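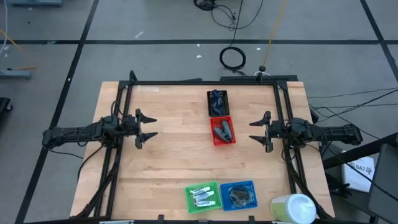
News > Press Releases > Stodix

FOR IMMEDIATE RELEASE – 3/23/23

Stodix to Open Its Workshop Floor, Tape Lines and All

Stodix will let the public in this June for its second open day, a full Saturday of two-armed robots sorting small household goods at a pace the company describes as "considered."

The first open day drew 238 visitors, most of whom had been promised robots and several of whom had been expecting something with legs. This year the company has room for more people and has tried to be clearer in the invitation. The robots are arms. They are attached to a bench. They will be working on tubes, small bundles and other things that refuse to keep their shape.

"People come in wanting a backflip," said Edem Asamoah, who runs demonstrations at Stodix. "I show them a pair of arms and some plastic baskets, and I can see their faces fall. Then one of the grippers goes for a tube, misses, and tries again, and suddenly I have a crowd that won't leave for lunch."

The sorting demonstration will run every 41 minutes, an interval settled on after a long meeting that Stodix does not wish to discuss. Between runs, visitors can tell Asamoah which item should go in which basket. He will consider all suggestions and has reserved the right to ignore the ones from his own colleagues.

Also on the program:

Getura, the company's scheduling software, shown live on a large screen by the people who wrote it – questions welcome, feature requests in writing, please.

A talk by Mensah, the parts supplier, on gripper fingers and why they wear out on one side first.

A bench run by Pretosach, where visitors over 12 can steer a practice arm by hand and find out how hard it is to pick up a sock.

Admission is free, but places must be booked. Doors open at 10 a.m. and the last demonstration starts at 3:30 p.m. Closed shoes are required on the workshop floor, and visitors are asked to stay behind the rope even when the robot has dropped something and looks as though it could use the help.

Coffee will be provided. It will be poured by a person.

Booking and press inquiries: Stodix Press Desk, extension 2829

Recent releases
Stodix Moves Its Test Benches to the Ground Floor
Getura Update Adds Night Schedules
Mensah and Stodix Extend Supply Agreement

Contact | © 2023 Stodix | Back to top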